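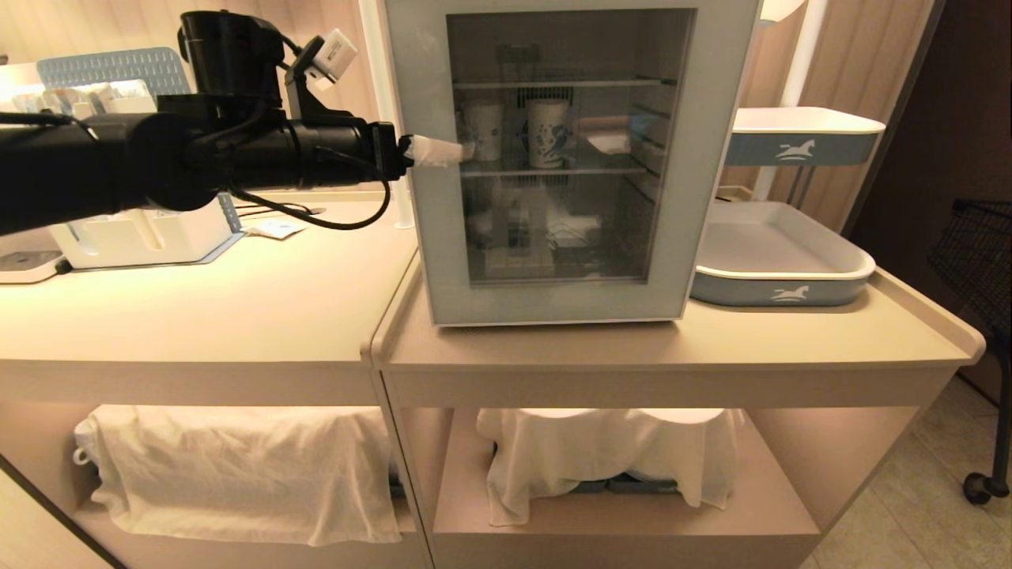

Science at Home

How does a fridge keep food cold?

Put your hand near the back or side of a big kitchen fridge and you may feel warm air. That seems odd for a machine that makes things cold. The warm air is heat that used to be inside.

A fridge does not put cold into your food. It takes heat out. Cold is what we call it when there is not much heat left.

Moving heat

Many fridges have a long, thin pipe that runs in a loop. Part of it is near the inside of the fridge and part is on the outside. A special substance called a refrigerant travels around it.

On the inside part, the refrigerant turns from a liquid into a gas. To do this it has to soak up heat, and it takes that heat from the air around your milk and cheese. You can feel the same thing when you climb out of a swimming pool. Water on your skin turns into vapor, takes heat with it, and you shiver.

Next, a pump called a compressor squeezes the gas. Squeezing makes it hot. The hot gas moves through the outside pipes, gives its heat to the room and turns back into a liquid. Then it goes around again. The humming sound you hear is usually the compressor.

Some very small fridges have no compressor. They use an electric plate that gets cold on one side and hot on the other - a fan blows the heat away.

Why does food last longer?

Tiny living things called bacteria can spoil food. They grow fast in warm places and slowly in cold ones. Water boils at 100 degrees Celsius, but a fridge should stay at 4 degrees or just below.

Words to know

Refrigerant: a substance that carries heat out of a fridge.
Compressor: a pump that squeezes gas.
Vapor: water in the form of a gas.

Written by Keisha Ambrose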